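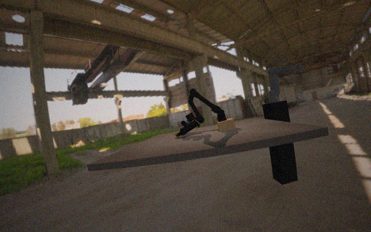 Posted in Home & Workshop > Concrete and Floors

Cold slab, damp boxes, and a November deadline

Hi everybody, long-time reader, and I hope this is the right board. My brother-in-law and I have taken over half of an old feed warehouse outside Hindale, and we want to use it for storing and fixing up secondhand furniture. The part that worries me is the floor. It's a big pale concrete floor like the one up top, with the beams showing overhead and open sides you can see grass through, so the weather more or less comes and goes as it pleases. We plan to close in our half before winter. Some mornings the concrete is dark and sweaty looking in patches, and by lunch it's dry again. Last Friday I picked up a cardboard box that had been sitting there overnight and the bottom was soft as bread. I've had one person tell me to seal it, one tell me to put down plywood, and my father-in-law says to leave it alone, it's been there longer than I have. We have 300 square feet we really need to keep dry, and I'd like to spend my money once. How do I figure out what's going on before I buy anything?

Thanks so much for reading all that. I know I go on.

Nelly Muñoz

dustpan_dan

Seal it. Two coats of epoxy and be done. We did our garage and it looks great.

OldMillRoad

Hello Nelly, and congratulations on the warehouse! I've been in and out of drafty old buildings most of my working life and I do love them, even when they're giving somebody a headache.

Please don't buy the epoxy yet. No offense to Dan, whose garage I'm sure is lovely, but if water is coming up through the slab, a coating on top can blister and peel, and then you have the job of grinding it all off, and I wouldn't wish that on anyone.

There are two usual suspects. One is ground moisture working its way up through the concrete. The other is condensation, where warm humid air drifts in over a cold floor and leaves its water behind, same as a glass of iced tea on the porch. Your patches drying up by lunch makes me lean toward condensation, but I've been wrong before, so let's check.

Get some clear plastic sheeting and cut a few squares, two feet on a side or so. Sweep the floor well, lay the squares down in different spots (be sure to get one of the dark patches and one near an open side), and tape all four edges tight with good tape. Leave them at least a full day, and two is better. Then go look early, when the rest of the floor is at its sweatiest. Water on top of the plastic came out of the air. Water underneath, or concrete that has turned darker under there, came from below. You may well find both. It's a rough test and a dry result doesn't promise a dry floor all year, so do it again after a good long rain.

While you're waiting, pick up a cheap humidity gauge and hang it at knee height. If it's reading 80 percent in the mornings, your furniture isn't going to be happy no matter what the floor is doing. Wood and veneer don't care which direction the damp came from.

And walk around the outside, too. I once spent a whole week fussing over a wet floor at a barn on the Dilberg road, with fans going and everything, and it was a downspout dumping right against the footing. Seven dollars for an extension and it dried out on its own. I was a little embarrassed to send the bill.

Whatever you find, get your things up off the concrete now. Pallets are fine. Leave a hand's width between the furniture and the walls so air can move.

Write back with what you see under the plastic!

marge_in_Sotelo

Agree with OldMillRoad on the plastic test. I'd add one thing about closing in the sides. If you wall it up tight and it turns out the moisture is from the ground, you'll be trapping it in there with your furniture. We did that with our shed and had fuzzy green chair legs by spring. Put in some vents you can open and shut, and plan on running a dehumidifier if you have power out there. Ours is a used one I got for $33 and it fills its bucket every night in wet weather.

If it is ground moisture, you can put down heavy poly with the seams lapped and taped, and then a raised floor over that with a gap for air. I would not lay plywood straight on the slab. Ours went black on the underside.

Also, check whether your half is lower than the other half. Ours was.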